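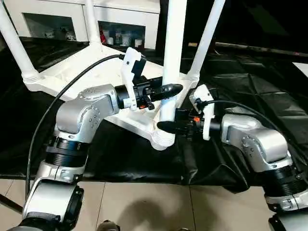
Workshop tips: planning software for two arms and awkward furniture

Start with the stool on its side. Four legs in the air give the planner four obstacles, and most failed plans we log come from an elbow clipping a leg it was not working on. Add each leg to the collision model as a plain cylinder, padded by 3 mm.

Glossy black plastic sheeting
Crumpled sheet throws back bright patches that the depth filter reads as bumps. Mask everything below the stool before you fit the model. Yu-na Chae's mask script in the Makness folder does this in one pass.

White on white
White legs against a white cabinet are hard to segment by colour. Use depth first, then colour to tidy the edges.

Wrist cameras
Redo the hand-eye calibration whenever a mount has been unclipped. We take 21 poses per arm – fewer will do for a rough check, but not for gripping a foot. Model the cable as well, with a generous loop, or the planner will happily wind it round the elbow.

Two arms, one leg
Plan both arms together if they are going to the same leg. Planning one and then the other is faster, but the second arm often has no way in. Set the timeout to roughly 216 seconds and let it run.

Saving plans
Save the seed with the plan. Run 1131 was our best and we can't repeat it.

Updated 28/08/2018 by Paraskevi Michailidis, Clullthorpe workshop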